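3.2 访谈里反复出现的几件事

先交代一句,这一节写得比较松。我本来想把编码表原样放进来,后来觉得那样读着太闷,完整的表就挪到附录去了,这里只讲我自己印象最深的部分。

我们在Orley的三家养老机构里做了50次访谈,对象都是过去一年里至少跌倒过一次的老人,加上照护他们的人。问卷那一块另有759份有效答卷,放在3.3节讲。访谈提纲沿用Guretwood量表的顺序,先问怕不怕跌倒,再问平时走多远,最后才问跌倒那次的经过。说真的,我一开始很不喜欢这个顺序,总觉得该先问经过嘛!可是试了几次以后我改了主意:一上来就让老人讲自己怎么摔的,后面的话会变得特别短,问什么都答“还好”“没事”。先聊走路、聊买菜、聊楼下那条坡道,气氛松下来,经过自己就出来了。

最让我意外的是夜里起床这件事。我原以为大家会讲浴室,毕竟文献里浴室写得最多,结果讲得最起劲的是从床边到门口那几步。有位老太太跟我说,她夜里从来不开灯,怕吵醒同屋的人,摸着柜子走了好几年,柜子往旁边挪了一点,她就摔了。类似的说法在另外两家也有。家具的位置在老人脑子里是一张很牢的地图,换房间、添柜子、换一张高一点的床,照护人员觉得是小事,对他们来说等于路全改了。(这一点我在试访的笔记里也写过,当时没当回事,后悔。)

第二件是衣服和鞋。裤脚太长、睡衣下摆绊脚、拖鞋后跟踩塌了,这些细节量表里一条都没有,是我们自己补进编码表的。补的时候组里还争过,有人觉得太琐碎,我坚持留下来。换衣服这个动作本身也常被提到:站着套裤子,一只脚抬起来,另一只手还在找椅背。好几位受访者讲到这里都会站起来比划给我看,吓得我赶紧去扶。后来我就学乖了,问到穿衣先请人坐稳。

第三件是“不想麻烦人”。呼叫铃就在手边,可是不按。问为什么,回答几乎一样:她们太忙了。照护人员那边听到的又是另一个版本,她们宁可老人多按几次铃。两边都在替对方着想,中间就空出来一段没人扶的路。Fagerlund那家机构后来把夜间巡房的时间告诉了老人,让他们知道大概几点会有人来,有几位受访者说这样心里踏实多了。我没有数据能说明跌倒因此变少,只能把话记在这里。

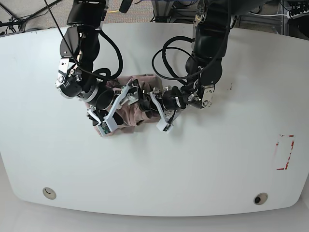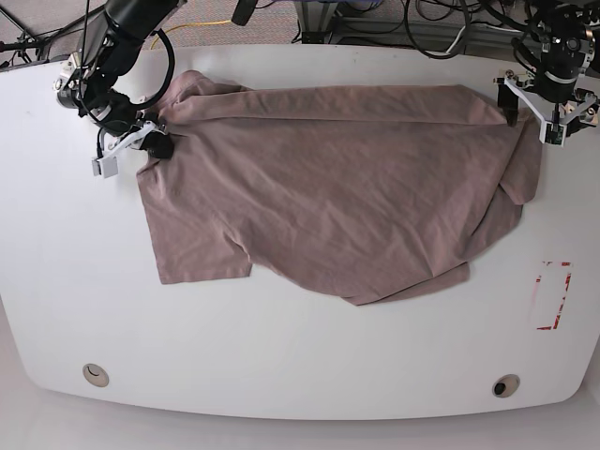 图3 白色圆角桌面上的织物与两条机械臂。

再说说编码的过程。访谈录音转成文字以后,我们用Cista软件做第一轮标注,一共得到400来个片段,由我和另一位编码员分别归类,分歧的地方坐下来一条一条谈。分歧最大的是“怕跌倒”和“怕被说”这两类。比如有人讲“摔了孩子要骂的”,这算哪一类?我归到后者,同事归到前者,谈到最后我们决定允许一个片段带两个标签。这样做统计起来麻烦一些,可是更接近老人说话的样子,他们讲一件事的时候本来就掺着好几种担心。

还有一点要说明:受访者里女性明显多于男性,男性又普遍讲得短。有的老先生从头到尾只承认自己“滑了一下”,怎么都不肯用“跌倒”这个词,我就跟着他说“滑”,谈话反而顺了。转录稿里这些说法全部照原样保留,没有统一改写,编码时再把它们并到同一个主题下面。至于男女在跌倒地点上的差别,访谈的人数撑不起什么判断,我放到下一节和问卷结果一起谈。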